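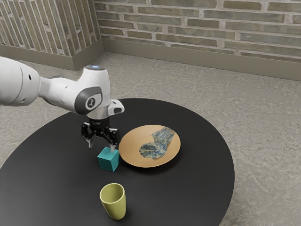
Fig. 1. Simulated cell: arm, teal cube, wooden plate with cloth, cup.

Robot Faults and Safety, session 2 notes
Parveen Swati, 4 Mar 2026

Today = the Skoryk fault. Read before the lab, not during it.

What happened. Plamton trained a pick routine in simulation, 3,000 runs, nearly all fine. Moved it to the real arm at Jesbridge. Fingertip came down on the edge of the block, controller took the contact for a good grip and carried on. Block shot sideways, arm kept pushing into the table until the joint limit tripped. No one hurt. Gripper bent, table marked.

Look at the right finger in Fig. 1. Appears to be touching the cube's upper edge, fingers still apart. Contact is not grip! Two separate checks, and the Skoryk code had only one.

Causes, in the order the report gives them:
- contact flag used as grip flag
- no force limit on the way down
- cube turned slightly, wrist angle not corected
- log kept only the last 900 lines, so the first contact was lost

The fix: stop on any downward force before the fingers close, back off, look again. Log raised to 1,000 lines — still too short if you ask me.

Lab rule, no exceptions: one person on the stop button, hands off the table while the arm has power. Sim work excepted obviously.

For next time: write down where you would put the force check and what the arm should do after it trips. Half a page. Jeletside case moved to September, ignore the old handout, its got the wrong diagram.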